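3.2. Recolección de demostraciones en simulación

El conjunto de datos que usamos en este trabajo fue generado completamente en el simulador Kasari, con un brazo de tipo colaborativo y una pinza de dos dedos. Elegimos la simulación por dos motivos. El primero es el costo, ya que en nuestro laboratorio de Trirnville no disponemos de un brazo físico durante todo el año. El segundo es que el simulador permite guardar el estado exacto de cada objeto, y este estado es necesario para calcular las etiquetas de éxito que describimos en la sección 3.4.

La tarea consiste en tomar el cubo rojo y colocarlo encima del cubo verde. Al comienzo de cada episodio, la posición y la orientación de los dos cubos se sortean de manera independiente dentro de la zona de trabajo. Si los cubos quedan en contacto, el sorteo se repite. La postura inicial del brazo también recibe una perturbación pequeña, para que la política no aprenda una sola trayectoria de acercamiento.

Las demostraciones provienen de dos fuentes. Una parte fue producida por un planificador con guion, que conoce las poses verdaderas y divide la tarea en fases: acercamiento, descenso, cierre de la pinza, elevación, traslado y liberación. La otra parte fue teleoperada por personas con la interfaz Vinov, que transmite los movimientos de un mando de mano a la pinza simulada. Las demostraciones humanas son más lentas y contienen correcciones, sobre todo en la fase de descenso. Decidimos no eliminar estas correcciones, porque en experimentos preliminares la política entrenada sin ellas no sabía recuperarse de un error lateral.

En total se registraron 3000 episodios. De estos, 561 fueron descartados por el filtro automático, en su mayoría por caída del cubo durante el traslado o por exceder el tiempo máximo de 18 segundos. Los episodios descartados se conservan en un archivo aparte y no intervienen en el entrenamiento. La recolección terminó en junio.

Cada paso de un episodio contiene la imagen de la cámara fija, los ángulos articulares, la apertura de la pinza y la acción enviada. El fondo se mantuvo de un gris uniforme en todas las vistas. La Figura 2 presenta una de estas imágenes, con la pinza abierta y muy cerca del cubo rojo.
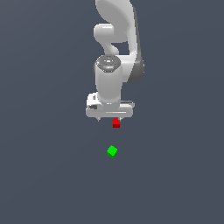 Figura 2. Imagen del entorno simulado: brazo con la pinza abierta, cubo rojo y cubo verde.

Como se aprecia en la figura, los cubos son muy pequeños con respecto al brazo. Por esta razón, el codificador visual recibe además un recorte centrado en la pinza, siguiendo el esquema de Benítez. El efecto de este recorte se evalúa por separado en la sección 5.1.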